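Kinship care desk at Darkstead moves to one intake form

17/08/2025

The Ramlow Family Center in Darkstead has changed how it takes in requests from relatives who are raising someone else's children. Ultan Ó Dálaigh, who manages the kinship care desk, spoke about the new procedure, the respite fund attached to it, and the parts that are still unfinished.

Under the old arrangement a grandparent or aunt filled out one form for legal help, a second for respite hours and a third for school enrollment. Each form went to a different worker. "The same birth date was typed in three times, and sometimes it came out three different ways," Ó Dálaigh said. "A mismatch put the file on hold. The family was not told it was on hold. They were told to wait."

The single form went into use in April. It has 2 parts. The first records who lives in the home and who holds legal authority for each child. The second records what the household is asking for. A caregiver may leave the second part blank and return to it later without losing a place in line.

Ó Dálaigh said the legal authority section took the longest to write. Many relatives have a child in the home under a verbal agreement with the parent, and the earlier forms had no box for that. "People checked 'guardian' when they were not guardians. They were not lying. It was the nearest word on the page." The current form lists court order, signed consent, verbal agreement and "not sure." A worker follows up on the last of these by phone. 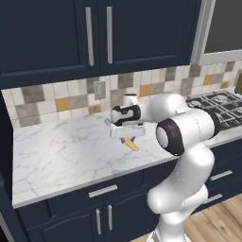 Since the change, 206 households have opened a file. Ó Dálaigh does not treat the figure as a measure of need in the county. It includes families who were already known to the center and were moved over from paper, and it leaves out anyone who asked a question and did not give a name.

The respite fund is handled separately. A grant from the Viklund Trust pays for short-term care so that a caregiver can attend a medical appointment, a hearing or a job interview. Each household may draw up to $1000 in a grant year. Payment goes to the care provider directly, and the provider has to pass a background check before the first visit. Overnight care is not covered.

"The background check is where we lose time," Ó Dálaigh said. "If the caregiver wants to use a neighbor, the neighbor has to be fingerprinted, and the nearest site is in Canar. That is a long bus ride for someone who is doing a favor." The center has asked whether a mobile unit could visit Darkstead. He had no date to give.

Asked about privacy, he said the form is stored in the center's own case system and that school staff see only the enrollment page. Immigration status is not requested anywhere on it. Income is requested only when a household applies to the respite fund, and a benefits letter is accepted in place of pay stubs.

He was more cautious about the waiting time for legal appointments. The center has one attorney for this work, two afternoons a week. Hearings already on the calendar are taken first, then expiring consents, then everything else. "A better form gets you to the attorney's desk sooner. It does not add hours to the desk."

A Spanish version of the form is in review. The English version is available at the front counter and at the Darkstead school enrollment office. Caregivers who cannot come in may complete it by phone with a worker, who reads each answer back before saving it. Proof of address can be brought in afterward.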